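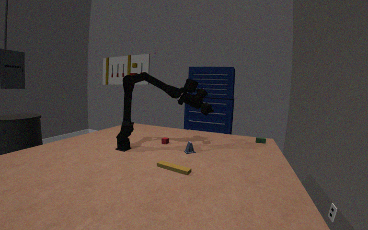 3.2 Surface appearance and the judgement of cleanliness

The second part of the study asked how the look of a table surface influences the way people judge its cleanliness. Earlier work by Fawzy and Manthorpe used only plain white surfaces, on which a stain is easy to see. In homes and canteens, however, many tables have an uneven colour. The tabletop in Figure 4 is of this kind: it is orange-tan and looks like wood, and its front portion carries faint blotches of peach and light brown. We call such surfaces mottled. On a mottled surface a weak tea stain has nearly the same contrast as the pattern itself, and the eye must use the shape of the stain instead of its colour.

Figure 4. A mottled tabletop, rendered.

We invited 112 adults from the town of Vukstead to the test in March. Each person judged 20 surfaces on the Kalto scale, which goes from 0 (very dirty) to 11 (fully clean). The order was different for every person. Two persons did not finish the session and their answers were removed. Mottled surfaces received higher scores than plain ones, also when the amount of tea was the same. The difference was larger among older participants, but this group was small and we do not want to say too much about it. The instructions were translated by Marwa Abdel Rahman and are given in the appendix.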